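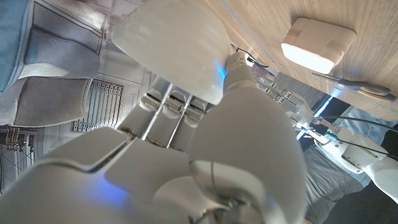 Why does my tummy feel funny before a test?

OK so you feel fine at breakfast. Then you remember – spelling test. And now your tummy is doing flips. What's going on in there?

Your brain and your belly talk to each other. All day long. There's a long nerve that runs between them, called the vagus nerve (say VAY-gus). Messages go both ways. Brain to belly, belly to brain.

When you're worried, your brain thinks there might be danger. It doesn't know a spelling test from a bear! So it sends out a chemical called adrenaline. Heart goes faster. Breathing gets quick. Blood heads over to your arms and legs, in case you need to run. Your stomach gets less of it for a bit, and digesting slows down. That's the fluttery feeling. Some people call it butterflies.
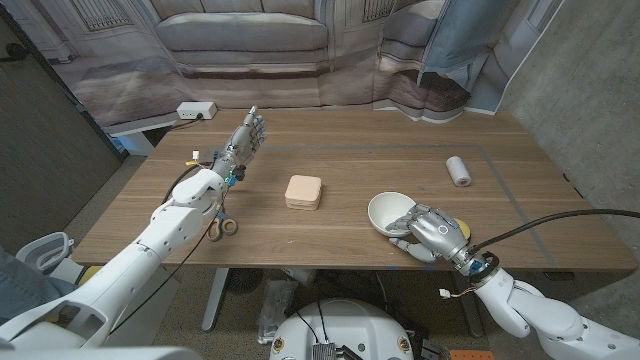 Not everybody gets it in the tummy. Giang gets sweaty hands. Ronaldo needs to pee, every single time, right before soccer. Grown-ups get it too. Ms. El Fassi had it before she talked to 390 kids in the gym, and her knees were wobbbly.

Things to try:
Breathe in slow through your nose. Count to four. Out slow, count to six. Do it five times.
Wiggle your toes inside your shoes.
Take a walk, even just to the water fountain and back.
Tell someone. "My tummy feels weird, I think I'm nervous."

Mostly it goes away on it's own once the scary thing starts, or when it's over.

But if your tummy hurts a lot, or it hurts most days, or you're throwing up, tell a grown-up you trust. Same if worry keeps you home from school or awake at night. A doctor or school nurse can help with that.

Next time: why do we yawn?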